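Why did the robot squash the cup?

You may have heard that robots will soon be tidying our bedrooms. Perhaps they will. Before you stop picking up your own socks, read about the tidying robot at Tirkcombe and see what you think.

The robot was called Jomus. It had one job in its big test on 23 February 2022: pick up a paper cup and put it in a basket. It was given 100 tries. On 7 of them it crushed the cup flat.

That might sound like a good score. But would you keep a friend who broke 7 of your things out of every 100 they touched? And what if the cup was full of hot tea?

So what went wrong? A robot hand doesn't feel things the way yours does. When you hold a paper cup, your skin tells you it is starting to bend, and you loosen your fingers without thinking. Jomus had a small sensor to tell it how hard it was squeezing. A wire to that sensor had worked loose. The robot got no message, so it decided it wasn't touching anything, and it kept on closing.

Maritza Huamán, an engineer, found the wire. She also found a bigger problem. Jomus had only ever practised on hard, flat tables. Bedrooms have blankets, and a cup on a blanket leans over.

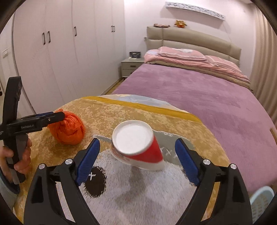 Her team went back to practising with soft covers and light things that are easy to crush. They also added a rule: if the sensor goes quiet, the hand must stop and open.

Is it fixed now? The makers say yes. I would like to see more tries first, perhaps 200, with somebody else doing the counting. A robot that works well on the day of a show may not work well in your house, with your cat on the bed.

Something to try: put on thick gloves and pick up an empty paper cup with your eyes shut. Can you tell when it begins to bend?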